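3.2. Lo que se dice en la cola del cine

Cuando empecé este trabajo yo quería hablar de montaje, lo confieso. Tenía la carpeta llena de notas sobre planos y contraplanos y al final casi todo se me fue a la basura (bueno, a un cajón), porque en las entrevistas la gente no me hablaba de montaje. Me hablaba de los actores. De quién se lleva bien con quién, de si la pareja protagonista se soportaba fuera del plató, de aquel beso que duró más de lo que pedía el guion. Y claro, una puede ponerse digna o puede encender la grabadora.

Encendí la grabadora. El cine de Tivinville tiene una sola sala con 200 butacas, y los martes, que la entrada es más barata, se llena de un público que va en grupo y se queda después en el vestíbulo comentando. Allí pasé las tardes de todo el mes de mayo. Vi la misma comedia romántica siete veces, siete, y puedo recitar la escena del aeropuerto entera, con los suspiros incluidos.

La pregunta de partida era muy sencilla: ¿cambia lo que se cuenta de los actores la manera en que se ve una escena de amor? En la sección anterior ya expliqué que la bibliografía suele tratar el cotilleo como una especie de ruido, algo que se pega a la película desde fuera. A mí me parece que eso se queda corto. Xuelian Kang, por ejemplo, me contó la escena del beso mezclando sin ningún problema los nombres de los personajes y los de los intérpretes, y cuando le pregunté de cuál de los dos hablaba se echó a reír y me dijo que de los dos, mujer, de cuál iba a ser. Esa frase la tengo subrayada en el cuaderno.

Hay tres cosas que se repiten en casi todas las conversaciones. La gente busca el momento en que "se les nota", o sea, un gesto que no parece actuado. También perdona muchísimo a una pareja que cae simpática: un diálogo flojo pasa por tímido, una pausa mal medida pasa por ternura. Y luego está el enfado, que me sorprendió bastante, cuando un actor conocido por una pareja anterior en pantalla aparece besando a otra persona. Jiahui Qian hablaba de traición y no bromeaba del todo.

No todo encaja, eso sí. Las espectadoras que llegaron sin saber nada de los actores disfrutaron igual de la escena y alguna la defendió con más entusiasmo que nadie. Así que el rumor colorea la lectura, pero no la fabrica. Volveré sobre esto en el apartado 5, con el material de los foros, donde el tono es otro y la gente escribe con bastante menos pudor.
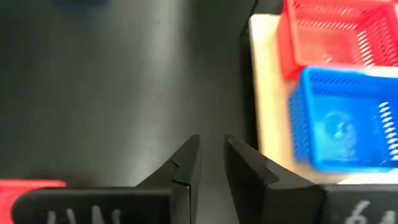 Figura 3.

Muchen Zeng leyó un borrador de estas páginas y me objetó que yo confundía dos cosas, el cariño por una pareja de ficción y la curiosidad por la vida de los actores, y que en su grupo de amigos lo primero abundaba y lo segundo daba casi vergüenza. Tiene parte de razón. En el vestíbulo, además, se habla en voz alta y delante de otros, y eso anima a presumir de lo que una sabe. He vuelto a escuchar las grabaciones con esa distinción en la cabeza y hay fragmentos que ahora clasificaría de otra manera, sobre todo los de Aaliyah Hiebert, que sigue a la actriz desde su primera película y no mencionó ni un solo noviazgo en toda la tarde. Los he dejado marcados en la transcripción con un asterisco.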